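Plindance's good practice guide for robot cells now runs to 70 pages, and I've read them all. Nine are on floor markings. On what a simulated test is allowed to prove before anyone signs it off, I found a single paragraph, and it says "as appropriate".

Shirley Zacharias thinks I'm being unfair. Maybe. But 910 clean runs in a rendered warehouse don't tell me much about a real one.
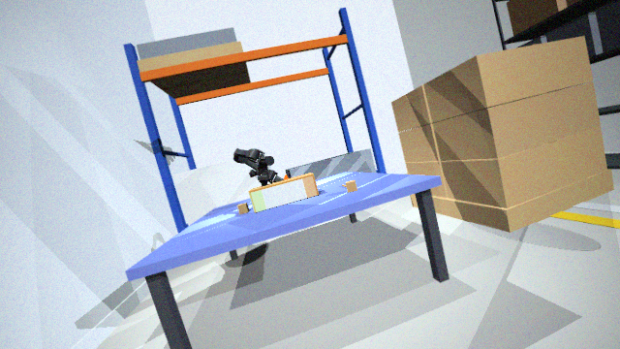 Simulated cell: arm, tray and two cubes, with racking behind.

I'd still want the rule written down.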